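Kullivwood Owners Board > Drivetrain > Cassim 2.0 wagon, shudder at low speed after fluid change

fadaver_wagon
Posted Aug 12, 2021
Transmission fluid and filter changed 500 miles ago at 7 years old. Since then there is a light shudder between second and third at part throttle, only once the fluid is up to temperature. No codes stored. Level was set by the overflow plug with the engine running. Is this a fluid problem or an adaptation problem?

torque_bench
What temperature was the pan when you pulled the plug? If it was too hot, the fluid had already expanded and you are underfilled. That alone will do it.

fadaver_wagon
Did not log it. The shop manual gives a window and I went by the gauge, so engine coolant and not the pan. Level is the first thing to recheck, then.

Stirbridge248
I disagree that level is the likely cause. Underfill on this gearbox normally shows up as delayed engagement into Drive, and you don't mention that. Reset the adaptations and drive the relearn cycle before you open anything.

torque_bench
A reset on a low box teaches it the wrong values. Level first, always. It costs a crush washer.

Stirbridge248
Fine, but he should read the adaptation values before touching either. If the second clutch is already at its limit, the level check won't save it.

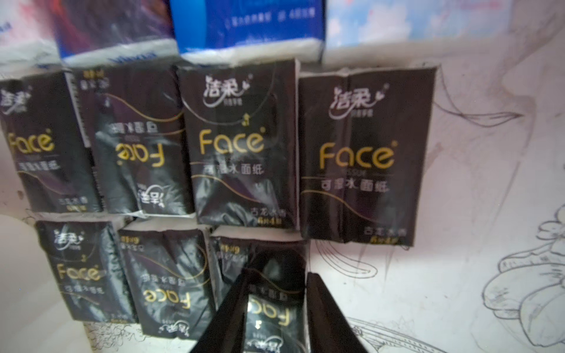
Procedure I use, ramp or four stands, car level:

1. Connect the scan tool and record the adaptation values.
2. Start cold. Watch pan temperature, not coolant.
3. Move the selector through each position, then back to Park.
4. Pull the overflow plug at the low end of the window. A thin stream slowing to drips is correct. If nothing comes out, add fluid.
5. Refit with a new washer.
6. Clear adaptations, then drive the relearn.

fadaver_wagon
Will do it in that order. The Fadaver dealer quoted 13 days' wait, so it's happening in the garage this weekend. I'll post the values.

torque_bench
Post the fluid spec too. There are two for that year.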